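I've been promising a write-up of the gripper comparison since December, and a few of you have been kind enough to keep nudging me by email, so I've made a big pot of coffee and I'm finally sitting down to it. It got longer than I planned (they always do), so skip to the end if you just want to know which one I'm keeping.

For anyone new, I do all of my first testing in simulation. I have one real arm on a bench in the spare room, and it's slow to change over, and I've bent enough fingers on it to be wary. In the simulator I can swap a gripper in a minute or so, run it all night while I sleep, and nothing ends up under the dryer.

The two I was choosing between are the Groltis parallel gripper and the Filali adaptive one. The Groltis is about as plain as a gripper gets, two straight fingers that slide together and slide apart. The Filali has jointed fingers that curl around whatever they touch, and I'll admit I fell for it the first time I watched it close on a lumpy shape. It looks alive! I wanted it to win, and I think you should know that before you read my numbers.

Both ran on the same arm model with the same controller, which is Carkoretti's, the older version, because the new one changed how it handles wrist limits and I didn't want to be chasing two things at once. I gave each gripper 4,000 tries, split between blocky parts, thin flat parts and a mixed pile. The first 30 tries in each batch were thrown out while I fiddled with the approach speed.

On the blocky parts there was hardly any difference. The Filali was a little more forgiving when the arm came in crooked, and the Groltis was a little quicker. If that was all I ever picked up, I'd have gone with the pretty one and been perfectly happy.

Thin parts were another story. The Filali's fingertips swing in an arc as they close, so they lift away from the surface right when you need them to stay down. You can correct for that by lowering the wrist as the fingers move, and I spent two long evenings trying, and I got it up to nearly 70 percent. The Groltis beat that on its first night with settings I had more or less guessed at.

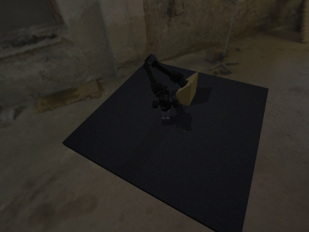 Clearance was the thing I most wanted to get right with the flat parts, and it's where I learned the most from stopping a run and just looking at it from the side. With the arm folded over like this, all those black joint housings and wrist parts are bunched up close to the yellow block, while the little grey tip is right down by the platform and the thin piece lies just in front of it. I had been thinking only about the fingers, when the wrist needs elbow room too, especially with a taller neighbor standing there. So I went back and added a 10 millimeter margin around the whole wrist in the planner, for both grippers, and reran the mixed pile. It cost me another night, but I trust those results a good deal more than the first set.

I also moved my shadows and lighting over to the Cadness scene pack while I was at it. I like the shabby old walls, and a dark platform gives the camera side of my code something harder to chew on. I'll do a separate post about cameras once I've sorted out the depth noise.

So the Groltis is going on the real arm first. The Filali stays in the simulator for now, and I still open it up sometimes just to watch it close. If any of you have had better luck with curling fingers on flat parts, please write and tell me what you did with the wrist, and what speed you were closing at.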